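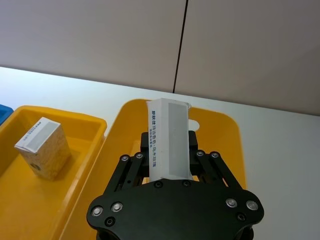

How many demonstrations does the controller need before it can be trained on a sorting task?

Record 16 accepted demonstrations for each carton type. Rejected and aborted recordings do not count towards this number.

6 Teaching a transfer task by remote control

This section covers recording demonstrations on the Nollier two-arm station with the Georgiev leader handles. It applies to tasks in which cartons or soft packs are moved between open containers. For teaching by hand guidance, with the operator holding the arm itself, see 6.5.

6.1 Before you start

The station must have been calibrated as described in Section 4. Recalibrate if a wrist camera has been removed or knocked, or if a gripper has been changed. The left and right grippers may be of different types. Each has its own entry in the tool table and the entries must not be copied from one side to the other.

Check that:

- the emergency stop is released and within reach of the operator's seat;
- both wrist camera views and the head camera view are live on the operator screen;
- the table is clear of tools, packaging scraps and spare fixings;
- free disk space is shown in green in the status bar.

CAUTION: Do not reach over the table while the handles are engaged. The arms follow the handles without delay and do not detect a hand in the work area.

6.2 Setting out the containers

1. Place the containers side by side on the table, within reach of both arms. Leave a gap wide enough for a gripper finger between neighbouring rims.

2. Press each container flat against the table. A container that rocks will move when a finger touches the wall, and the recording will have to be rejected.

3. Place one item in each source container. Stand tall cartons upright for the first six recordings. After that, vary the pose: upright, turned, or on one side.

4. On the operator screen, select Layout, then Capture. The controller stores a still from the head camera and uses it as a faint overlay when the layout has to be restored. 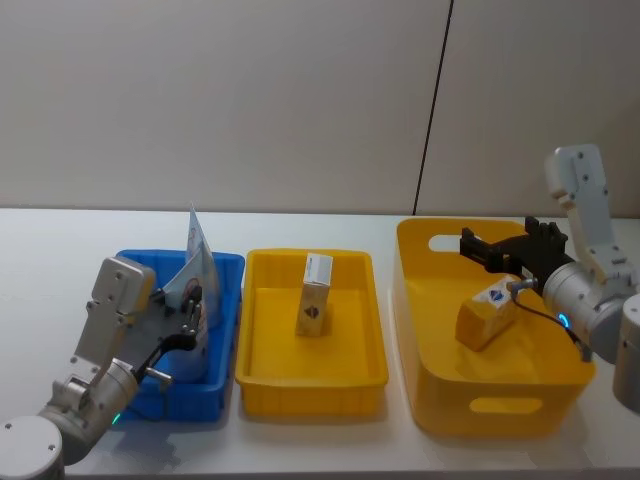

Figure 6-1. Three-container layout, head camera view. Arms working at the outer containers.

NOTE: The overlay is a guide for the operator only. It is not used in training, and small differences between the overlay and the live view are wanted. Do not tape the containers down.

6.3 Recording a demonstration

1. Sit at the leader handles and bring both to the rest position. The handle icons change from grey to white.

2. Enter the task name and the carton code. Use the codes in your site list. Free text is accepted but will not be grouped with earlier recordings.

3. Press the left pedal to engage. Hold the handles still until the tone ends. If an arm moves during the tone, release the pedal and return to step 1.

4. Press Record.

5. Move the gripper above the item with the fingers open. Approach from above where the container wall allows it. In a low tray the fingers may come in at an angle, provided they clear the rim.

6. Close the fingers slowly until both touch the item. Watch the wrist camera view during this step; the head view does not show the contact clearly when the arm is in the way.

7. Lift straight up until the lower edge of the item is above the rim, then pause briefly. The controller uses the pause to divide the recording into a pick and a place.

8. Carry the item to the target container, lower it until it rests on the floor of the container, and open the fingers.

9. Raise the gripper clear of the rim and return the handle to rest. Press Stop.

10. Select Accept or Reject. A rejected recording is kept for 16 hours and then deleted.

CAUTION: Thin paperboard creases easily. Set the grip limit to Light before handling cartons with a folded top flap, and take hold of the body of the carton below the flap.

NOTE: When both arms are in use, one arm should complete its pick before the other begins to carry. Crossing the arms above the middle container triggers a separation stop and ends the recording.

6.4 When to reject a recording

Reject the recording if the item was dropped, if a container was dragged, or if the operator corrected the grip more than once. A single correction is acceptable and is useful to the model.

Do not reject a recording because it was slow. Playback speed is set separately (see 7.2). Operators who hurry the approach tend to produce recordings in which the fingers strike the top of the carton.

Soft packs need more care than cartons. The outline changes as soon as a finger presses on the pack, and a grip that looks sound from the head camera may hold only a fold of the paper. Check the wrist view before lifting. If the pack sags, lower it and reject.

6.5 Hand guidance

Hand guidance may be used for a single arm where the leader handles are not fitted. Hold the arm at the wrist joint, clear of the gripper linkage, and keep the enable button pressed. Releasing the button locks the arm where it is.

CAUTION: Keep fingers away from the linkage. The links close towards each other as the gripper opens or shuts, and the gap is not guarded.

Recordings made by hand guidance will include the operator's hands in the head camera view. Set Source to Guided in the recording header so that they are kept apart from remote recordings. The two kinds must not be mixed within one carton code.

6.6 Messages

E1508 Handle and arm positions differ. Return both handles to rest and engage again. If the message returns, recalibrate the handle.

W22 Wrist view dark or blocked. Check for an item left in the gripper, then clean the lens with a dry cloth.

W31 No pause found. The recording can be accepted, but the split between pick and place must be set by hand on the timeline.

Section revised April. Text: Catriona Urquhart. Checked on the Somham station: Quang Huỳnh.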